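Capítulo 3
Cocinar al vapor (y jugar a ello)

Confieso que llegué al vapor por pereza. En mi primer piso de Pustedville tenía una olla, 2 platos y muy pocas ganas de fregar, y una vaporera de bambú me pareció un lujo rarísimo. ¡Qué equivocada estaba! En el manual de Rundel que usé de estudiante el tema ocupaba una nota en la página 153, y yo le dedico un capítulo entero.

Antes de encender el fuego me gusta montar la mesa con piezas de juguete – sí, también con adultos – y mirar bien el cesto.
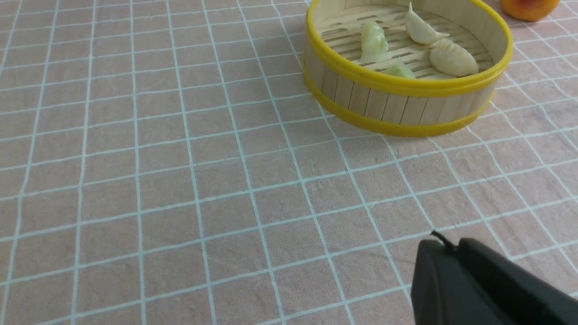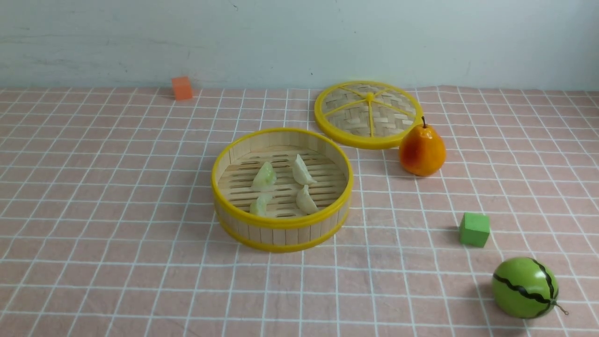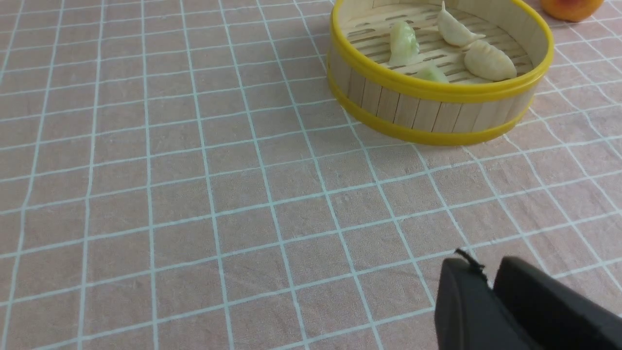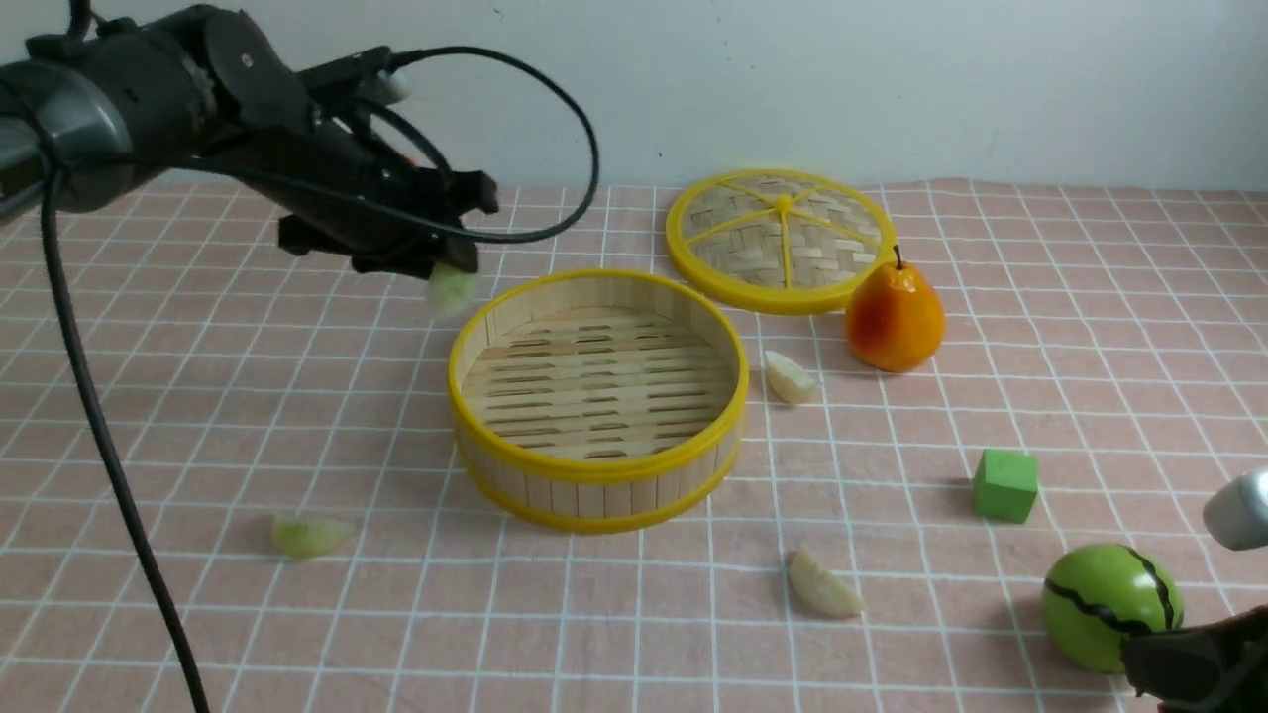 El vapor sube por las ranuras de la base, así que conviene dejar hueco entre pieza y pieza. Si las amontonas, las de dentro quedan crudas y las de fuera se pegan unas a otras (me pasó en un taller de Nomley, con 20 alumnos mirando). En este capítulo veremos cómo forrar el cesto, cuánta agua poner y cuándo levantar la tapa, que casi siempre es más tarde de lo que nos pide el hambre. Empezamos por el agua – y por la olla que ya tengas en casa.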